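August 2020. Prustesgate, second floor

Pepper jobs this morning. The job is dull on paper: pick up the produce, put it in the bins, do it again. Isura is supposed to have it solved. I have my doubts and after today I have more of them.

The fault is in the grip. Every so often the right arm stops in mid-carry with the fingers closed, and then carries on as if it had only been thinking. The log says nothing. Jörg Petersen calls it a network hiccup. He called the last thing a network hiccup too, and that was a loose screw.

What bothers me is the force reading. During one stop it climbed to 9 and stayed there, when it should sit at 2 for anything with a skin. A pepper can take it. I kept thinking of fingers.

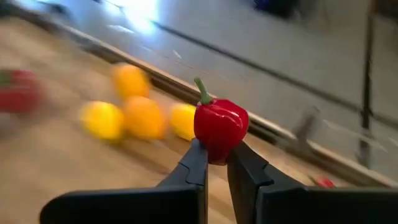 After lunch

Called Tesex, who sold us the grippers. Got a pleasant woman who read me the manual, which I have. She says the limit is set in software and cannot be passed. I told her I had a number on my screen that said otherwise, and she asked if the screen was calibrated. It went on like that for 20 minutes.

So we did it the slow way. Arms stopped, grippers open, go through the settings one line at a time. I want it written down somewhere that a stopped arm with the power on is still an arm with the power on.
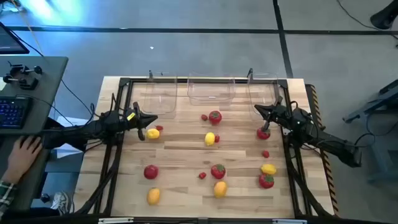
Yáñez thinks the limit gets wiped whenever the controller restarts, and the stops in mid-carry are short restarts. I like that better than the hiccup, but liking it proves nothing. We have roughly 900 runs in the log and the restarts should show up in every one that stalled. If they don't, I'm back where I was.

Jörg wants to keep running overnight. I said no and he sulked - fine. The hazard tape on the table edge is nice and bright, and I have never seen it stop a motor.

Tomorrow: pull the controller log, ask Tesex for someone who has opened one of these up, buy more strawberries.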